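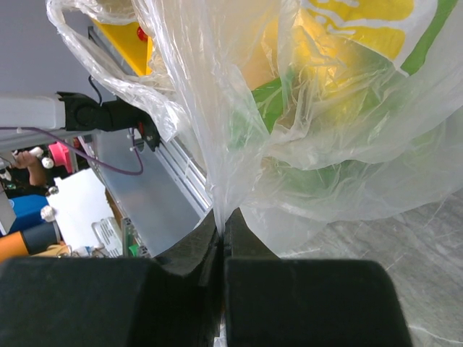
Plastic bags: are we really saving anything?

Matilde Rocha has asked us to keep every plastic bag that comes through the door, flatten it, fold it and put it in the bin by the Blackwood entrance. The idea is that we use them again for pantry orders and stop buying new ones. I said I'd try it until September and write down what I think so far.

What I think so far is that folding takes forever. The thin, crinkly kind with loop handles won't lie flat. You smooth out one side and the air goes to the other. Shagufta Hashmi ties hers in a knot, which is quick, but then the next person has to pick the knot out, and half the time the handle tears.

We took in 682 bags over the winter. Of those, 199 went back out with groceries in them. The rest are in the closet, and I would like my closet back. I asked what the plan was for them and was told "Bremitz might take them." Bremitz hasn't said so to me.

I'm also not convinced that a bag used twice makes much difference if it ends up in the same trash can. A canvas tote costs us $6 and holds more. Maybe I'm wrong, and Matilde says she has numbers coming.

Until then, please shake out crumbs and receipts before you drop bags off. No bags that held raw meat. Norine Street pickup is still at 3.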